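Unit 13. Ground-plane segmentation in simulated street environments
Course notes, Araba Sowah

13.1 Purpose
The planner in Unit 12 assumed a binary traversability grid. This unit replaces the hand-drawn grid with one computed from the forward camera in the Closton city map. Students write the segmentation node; the projection node is supplied in the Weldu package.

13.2 Input
Frames are rendered without lens distortion. Intrinsics are published once at startup and should be cached. The test run holds 2,976 frames, of which 445 are labeled. 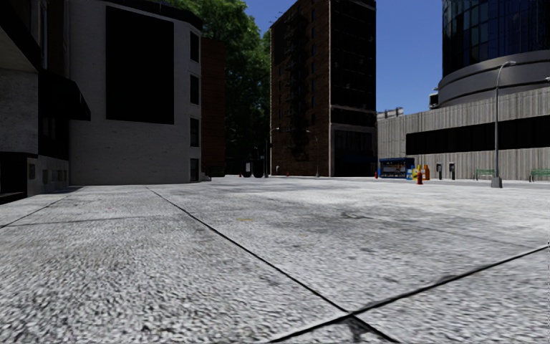

Figure 13.1. Rendered view from the Closton map. Paving joints and surface stains are texture; the hydrant and newspaper boxes are obstacles.

13.3 Common errors
Edge-based methods treat the dark joints in the paving as boundaries and split the ground into separate regions. Merge regions whose fitted planes agree before writing the grid. A color threshold alone will also mark dark smudges as holes.

Thin objects such as lamp poles may be lost when the mask is downsampled. Use max pooling on the obstacle class, not averaging.

13.4 Exercise
a. Run the baseline on frame 787 and save the mask.
b. Add the plane-merging step and compare the two grids.
c. Pass the second grid to the Plirus planner. Report path length and minimum clearance.

Submit code and one page of results.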